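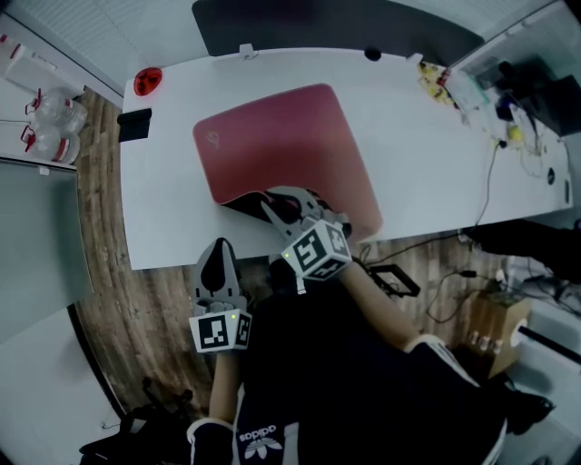 *Clearing a desk with a pair of hand-held grippers, one of them closed on a dark object at the edge of the mouse pad.*

Desk clearing is a poor demonstration and a good test. The objects are light, the surface is flat, and success is easy to judge. It remains one of the weaker results in the Gridell trials at Ritville.

Gridell has people do the chore first, using two-fingered tools in place of their hands. The recordings train an arm with the same fingers. For the desk task the team kept 323 recordings, each under 60 seconds.

The trained arm then made 14 attempts. It finished 2. Most failures came at the grasp: the fingers closed on the mat along with the object, or stopped short of it. Rigid items in open space gave little trouble. Soft packaging and cables did.

Landeg, which builds parts-handling cells, reports a similar split on the shop floor. Its machines load trays all shift, but a loose bag in the tray stops the line until an operator removes it.

The finger pads get much of the blame. A wide pad holds a packet well and cannot get under a flat card. A narrow tip does the reverse. 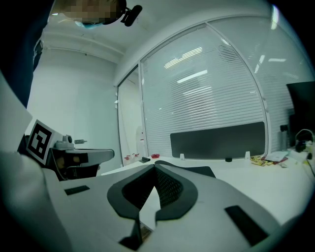 ## What a buyer can expect

Jindine plans to sell a tidying arm to offices, priced by the desk. Its current version handles bottles and boxed goods and leaves paper where it lies. A person still does the rest on Thursday evenings.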